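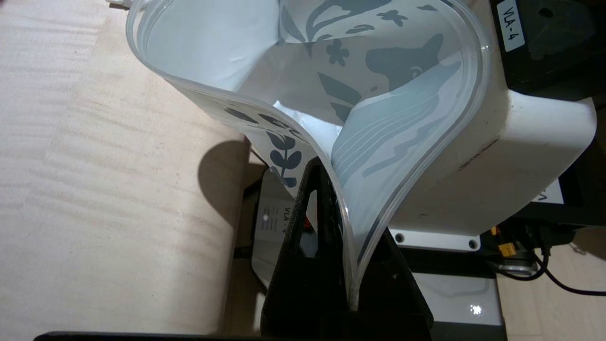
*Printed plastic sheet with plant and animal silhouettes and a clear border.*

**Film labels and sleeves: new sorting rules**

The Drurkley sorting line stops accepting mixed flexible film in December. Printed film will go in a separate bale from clear film, and both must be free of paper backing. Astell, which runs the line, has set the minimum bale weight at 300 pounds. Lighter bales go back to the sender at the sender's cost.
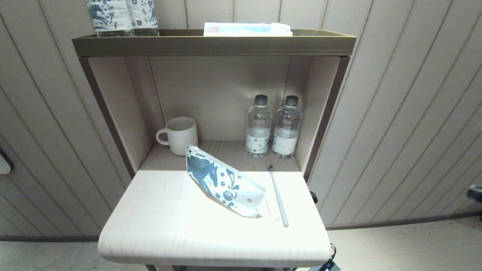 Bottles are handled as before. Caps stay on, and full-length shrink sleeves come off before baling. Paper labels can stay in place – the wash stage removes them.

The Hayes depot ran a trial load of 1000 pounds under the new rules. Of that, 108 pounds was rejected, nearly all of it film with foil layers. Foil-backed film is not accepted in either bale.

Kedidov bale tags remain valid. Write the film grade in the lower box, P for printed or C for clear. The Drurkley gate opens at 8 a.m., and untagged loads will be turned away.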